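# Lounge textiles, Ceradau floor

This card lists the soft things in the shared lounge and says where they belong. It covers the sofa, its cloths and the floor in front of the kitchenette. Cups and plates have their own card, kept in the Bromau folder.

## What is in the set

- 11 throws and cloths, mostly dark red
- 2 striped floor mats, one in use and one spare
- carpet tiles, grey with a few colored ones

Each cloth has a number sewn in one corner. The larger ones are 100 x 150 cm. Please write the number in the list when you take a cloth to the laundry at Seixas.

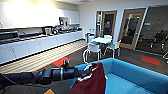

Stirum house group | last edit 05/09/2024

The maroon cloth goes on the turquoise sofa, on the side you prefer. It does not need to be folded exactly, but it should not lie on the floor – the carpet gives fluff to everything. The beige mat stays along the lower cabinets, under the counter with the coffee machine and the kettle.

## Known gaps

Numbers 4 and 9 are not found after the move in December. The sizes of the small cloths were never measured. If you find a loose carpet tile, put it back in the same color place and tell us the row.

## Use

You may copy this list for other floors. Please keep the numbering as it is.

Contact: Stirum house group, Ceradau floor | © Stirum | Back to top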